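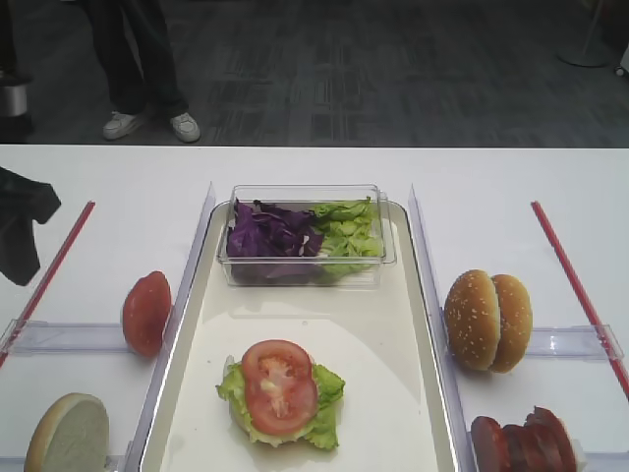

サンドイッチ組立用の作業台。中央のトレイに組みかけのサンドイッチ、左右のレーンに具材。

Rovar(ロヴァー)は、Hollitz社が開発・販売する卓上型の調理組立ロボットキット。バンズ、葉物、スライス野菜、加工肉などを積み重ねてサンドイッチを作る用途に特化する。ロボットアーム、グリッパー、作業台、仕切り板、制御ソフトで構成。業務用厨房への本格導入前の試験、および調理系専門学校の実習向けとして売られている。本項では主に初期型のキットについて述べる。

概要
柔らかく形の揃わない食材を、つぶさず、順番どおりに置く。Rovarの目的はほぼこれに尽きる。包装済みの部品を扱う産業用ロボットとは要求がだいぶ違い、力の加減と置き位置の許容差が設計の中心になっている。加熱、切断、包装の機能はない。トマトや肉のスライスは事前に人が用意する必要があり、この点は発売当初から批判がある(後述)。
名称の由来は公表されていない。開発時の呼び名がそのまま製品名になったとする説があるが、出典なし。

開発の経緯
Hollitzはもともと食品工場向けの搬送装置の会社で、Vimalsteadに本社を置く。主任設計者はMilagros Sosa。搬送ラインの末端に残る手作業、とくに具材を載せる工程の自動化を社内で提案したのが始まりとされる。最初の試作は一体型の大きな機械だったが、清掃に時間がかかりすぎて中止。その後、台の上に部品を並べるだけの簡素な構成に改められた。Sosaは社内報で「洗えない機械は厨房に置けない」と書いている。
画像処理部分はKovačević(コヴァチェヴィッチ)工房への外注。契約の詳細は不明。

構成
作業台とトレイ
天板は白。中央に縁の立ち上がった長方形のトレイを置き、ここが組立位置になる。写真の例では、トレイの奥に透明容器があり、紫キャベツの千切りとちぎったレタスが左右に分けて入っている。トレイは取り外して洗える。

レーン
透明アクリルの仕切り板を立て、トレイの両側に細長い区画を作る方式。板は固定具で着脱する。どのレーンに何を置くかは利用者の自由で、設定画面で登録する。左側にトマトとバンズ、右側にごま付きバンズと肉のスライス、といった置き方ができる。透明板は反射で認識を乱すことがあり、照明の向きに注意が必用。

グリッパー
指先は交換式。標準の指のほか、薄い食材向けの幅広の指が別売で用意される。把持力は段階設定で、葉物は最弱、丸ごとのトマトは中程度が推奨値。ただしトマトを丸ごと掴めても切れないので、実用上は移し替えの練習用という扱いになる。

制御ソフト
レシピは積む順番の表として入力する。1つのレシピに登録できる工程は最大11。保存できるレシピは200件まで。画面は日本語、英語、スペイン語に対応。日本語版の訳はやや硬く、「挟持失敗」「上蓋麺包」などの表示が残る。後者はバンズの上半分のこと。

動作
基本の流れは次のとおり。
下側のバンズを切り口を上にしてトレイへ。
レタスを敷く。
トマトのスライスを重ねる。
肉、必要ならキャベツ。
上側のバンズを載せる。
各工程の後に画像で位置を確認し、ずれが許容値を超えると停止して人を呼ぶ。自動で直す機能は初期型になし。トマトのスライスが重なった状態は正常と判定されるが、バンズからはみ出した場合は設定次第。葉物は縁が波打つため輪郭が毎回変わり、確認用の基準は緩めに取ってある。

販売とサービス
キット単体の販売と、月極めの貸出の2本立て。貸出には指先の交換部品と遠隔での設定支援が含まれる。初回の出荷分は100台で、うち多くが学校と研究用途だったとされる。操作講習は別料金。修理は本体を送り返す方式で、代替機は貸出契約者のみ。購入者には出ないため不満の声があった。
消耗品は指先の被覆材、トレイ、仕切り板の固定具。被覆材の交換目安は把持700回ごと。葉物ばかり扱うならもっと持つとの利用者報告もあるが、メーカーは目安を変えていない。

評価
業界紙の試用記事では、置き位置の正確さと清掃のしやすさが高評価。一方で速度は遅く、慣れた人の手には及ばないと書かれた。葉物を一度に何枚も掴んでしまう問題も指摘され、ちぎったレタスでとくに起きやすいという。千切りキャベツは量のばらつきが大きく、重さを測る機能がない以上どうしようもない、との評。
学校での評価は比較的よい。仕切り板とトレイを学生が自分で並べ替えられるので、レーン配置の考え方を教えやすいとのこと。逆に、配置を変えるたびに登録をやり直す手間は不評。
価格については割高とする意見が多い。切断機能なしでこの値段か、という趣旨の批判が試用記事にもあった。Hollitzは切断装置を付ける予定はないと回答、刃物を載せると清掃と安全の条件が変わるためと説明している。

改良版
2020-02-05付の告知で改良版が案内された。主な変更は以下。
仕切り板の反射を抑える表面処理。
グリッパー指先の着脱を工具なしに。
ずれを検出した際の置き直し(1回まで)。
レシピ表の書き出しと読み込み。
旧型の利用者は仕切り板と指先のみ購入可能。置き直し機能は制御箱の交換が必要で、旧型への無償提供はなし。旧型で保存したレシピはそのまま読み込めるが、把持力の設定だけは引き継がれないので入れ直すこと。

注意点
食材は作業前に冷やしすぎないこと。結露した表面は滑りやすく、トマトで落下が多いと説明書にある。バンズを縦に立てて置く場合は互いにもたれるように並べ、倒れた状態で登録しない。動作中はレーンに手を入れない。非常停止ボタンは制御箱の前面にあり、壁ぎわに設置すると押しづらくなるので置き場所は先に決めてておく。

関連項目
調理ロボット
ロボットハンド
サンドイッチ
食品工場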